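Small steps before the first day of daycare
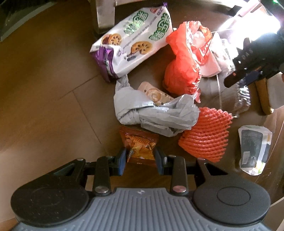

Lenuța Lungu has taken care of toddlers in Rakholm for many years, and in August she opened her own group, Boltmont. I asked her what parents worry about the most.

"Sleep," she said. "They think the child will never nap without them. I tell them, come for one hour first, then two. Do not disappear when he looks away. Say goodbye, even if he cries."

Her own daughter cried for nine days, she told me, and on the tenth she asked for her shoes.

Lenuța does not like long good-byes at the door. "One kiss, one sentence, and you go. The child reads your face."

The monthly fee is 589, with lunch. She still has two places free for the spring.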